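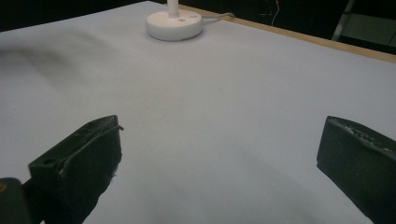 Open day at the Plismont lab, Thu 28 September

I got there early and still had to queue for the hand-held gripper, which tells you what everyone came for! So-ying Chung runs that bench. You hold the tool yourself, no robot arm attached, and do the job the way you'd like the robot to do it. Everything the camera on the tool sees gets saved along with your hand motion. She gave me 7 tries at picking up a sponge and putting it in a bowl. My first two were awful — I kept twisting my wrist and losing sight of the bowl — and she kept them anyway, marked as misses.

They have 96 good runs of the sponge job so far and want about 1,000 before February. Slow hands help, she told me, and so does coming at the thing from a different side each time.

Next door Zhenhua Lei was showing the remote control setup, which they call Plumow. You move a small arm and a bigger one copies you. I loved this one but it's much harder than it looks, with a tiny lag that had me overshooting the peg over and over. A girl ahead of me got it in on her first go.

Lunch was soup in the hallway. Parking is on the Durrani side, and the gate there closes at six.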